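How to Tidy a Cubicle Desk With Plants

Samran Jitpraphai, updated July 14, 2025

1. Clear the desktop first. Put loose items in a plastic bin and set it on your chair while you work.

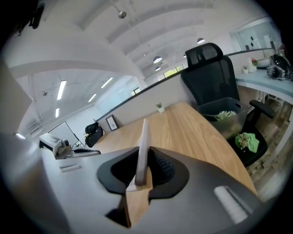 2. Wipe the wood along the grain with a barely damp cloth, then dry it. Water rings are hard to get out of oak.

3. Put back one small potted plant and one framed picture. Keep both against the partition - the front of the desk is for work.

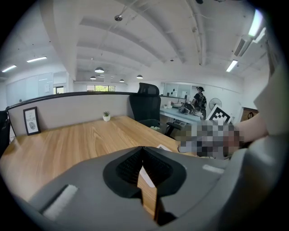 4. Sort your papers last. Anything older than May goes in the file drawer or the recycling.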